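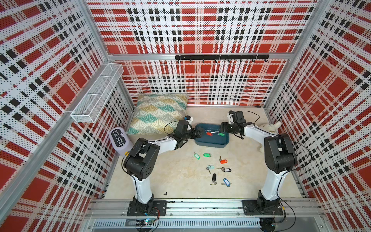 Red plaid pegboard on three sides, with the hook rack and wire basket up. Pillow in the corner for color.

Pegboard nook: can I put plaid on all three walls, and what goes on the hooks?

Posted Thursday, August 27, 2020 in Small Spaces & Storage

Hi everybody! I have been lurking on here all summer and finally have something to post. I'm completely in love with the perforated white panels with the big red, black and white plaid on them. I've got it on the back wall and both side walls now, and every time I walk by I grin like a kid. It's loud! I know it's loud! My sister says it looks like a picnic blanket stood up and I took that as a compliment.

So far there's a long black hook rack across the back, up on the aluminum beam, and one of those white wire baskets with the dividers hanging on the left wall, up high near the corner. Nothing on the hooks and nothing in the basket yet because I want to do it right this time. Last time I just hung things wherever and within a month I had scissors on top of tape on top of extension cords, and I went back to keeping everything in a drawer.

My things to store are mostly sewing and gift wrap: thread, pins, ribbon on spools, two pairs of shears, a rotary cutter, and a whole lot of bias tape. I also have a dark teal plastic tray that I use for whatever I'm working on.

What I'd like to know:

Is three walls of this pattern too much, or should I swap one side back to plain white? And would you put the small stuff in the basket or on the hooks? Also the pillow (teal and mustard fans, thin gold lines, I adore it) — does it fight with the plaid? My gut says no but my gut also bought 23 spools of orange ribbon.

Thank you!!
ribbonhoarder

Morenike Obi

Keep all three walls! Please! I did two walls plaid and one plain in my craft closet and the plain one looked like I ran out of money, so I went back and finished it a week later and I've been happy ever since. A big pattern like that settles down a lot once you start hanging things on it. Right now you're seeing every red square at full strength. Put up your shears and a few loops of ribbon and you'll see maybe half of it.

For the hooks, I would hang only things that have a hole or a handle and that you grab every single time you sit down. Shears, the rotary cutter (blade closed!), a tape measure, your small ruler. Leave a hook empty between the big things so you can get your fingers in. I try to keep a couple of hooks free all the time — that's where the odd thing lands when you're in the middle of a project, and it keeps it off your table.

The basket is a great size for ribbon and bias tape, and the dividers do the sorting for you. Wind the bias tape around a piece of cardboard and stand the cards up on end like files. I do mine by color, my daughter does hers by width, and we argue about it at Thanksgiving. What I would NOT put in there is pins or loose needles. Wire mesh and pins are a bad mix, and with the basket up that high you'd be fishing for them over your head. Pins go in a dish with a lid, down low.

You might want to move the basket down a few rows, too. Hang it, sit in your regular chair, and reach. If your rear end leaves the seat, it's too high. I moved mine three times before I got it where I liked it and it took all of five minutes each time.

Pillow stays. The white and beige in it pick up the white in the panels, and the teal goes with your tray. I love that you have two teals going!

Post again when it's filled up, I want to see where the orange ribbon ends up!

dottie_k

love the plaid. I had hooks that popped out every time I took something off them, so get the kind that lock in, or put a dab of hot glue behind the peg (it peels off later, didn't hurt my board). not sure it would matter with a rack like yours

also what is the purple guy with the eyes that says I'M HERE?? I need one

Lawal_crafts

I agree with most of what Morenike said, and I'm so glad to see somebody going for color in here. One thing I'd do differently is the ribbon. If your spools have a hole through the middle, run a dowel or a thin curtain rod through a whole bunch of them and hang the rod from two hooks, one at each end. Then you just pull and snip, and it looks wonderful — like a little ribbon shop. I've got mine on the back wall at eye level. Check the weight first, though. Full spools are heavier than you'd think, and mine sagged until I split them over two rods.

With that in place the basket is free for thread and bias tape, and it won't be stuffed on day one.

On the pattern, take everything down from one side and live with it for a weekend before you buy any plain panels. If you miss the plaid by Sunday you have your answer. I'd bet money you will!

ribbonhoarder

Oh these are so good, thank you! Three walls it is. Doing the rod for the ribbon this weekend and moving the basket down. Dottie, I had a locking set in my cart already so I'm taking that as a sign.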